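Towel Handling with a Single Arm: Project Report
Team Medano, Caldeira Technical College
Robotics Project Course, June

1. Task

The assignment was to fold one terry towel in half on a flat table using one robot arm and one gripper. The start state is arbitrary: the towel is dropped on the table and left as it lands. A run counts as complete when the towel is folded once and no corner is more than 70 mm from its target.

The task splits into two stages, flattening and folding. Folding from a flat start was already covered by last year's team, Kesari, and their motion code was reused with small changes. Most of our work went into flattening.

2. Setup

The arm reaches over a square, dark green table. The towel is tan, and the color difference makes segmentation simple: a fixed threshold was enough, and no learned model was used for this step. The overhead view is cropped to the tabletop before processing, so cables and chairs on the floor do not enter the mask.

The planner picks a grasp point on the towel outline, preferring corners that stick out from the main body of cloth. The gripper comes in from above, closes, lifts, and moves outward along a line from the towel's center. 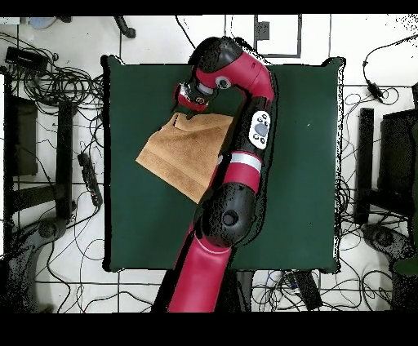

Why not grasp the highest wrinkle and shake the cloth out, as most of the published work does? The question came from Brestatlow at the midterm review. We tested it. With one arm the cloth hangs from a single point and comes down in a new heap, and the mask area after release was no larger on average than before. The outward drag was kept.

3. Grasp selection

Two versions of the selector were compared. Version A uses the outline only. Version B also uses the fold creases inside the outline and rejects points where two layers are likely to lie on top of each other. Picking up two layers was the most common fault in version A, as the drag then moves the whole towel without opening it.

Candidate grasps were first ranked in simulation on 2,000 random cloth states. The simulated towel was too stiff – it slid as a sheet where the real one bunches – and the friction value had to be raised before the ranking was of any use on hardware.
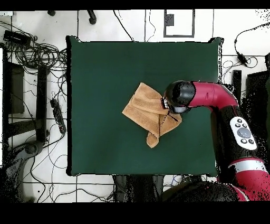 Figure 2. Gripper at the right portion of the crumpled towel.

4. Results

The final version was run 126 times on the real table. Flattening reached the coverage target of 95 percent in nearly 70 of these runs. Version B needed fewer drags per run than version A, but each drag took longer to plan.

Remaining faults, in order of frequency:

Missed grasp. The fingers close above the cloth. The height estimate is taken from a single depth reading and is poor near edges.
Arm in view. The forearm hides part of the towel if the image is taken before the arm has moved back. A fixed wait was added; a check on joint position would be better.
Double layer. Reduced in version B but still present where a flap lies flat on the main body.

5. Further work

The depth reading should be averaged over a small patch around the grasp point. We would also move the arm's rest position fully clear of the table, which requires remounting the base. Code and run logs are in the course repository under Medano, with the Kesari folding module in a separate folder.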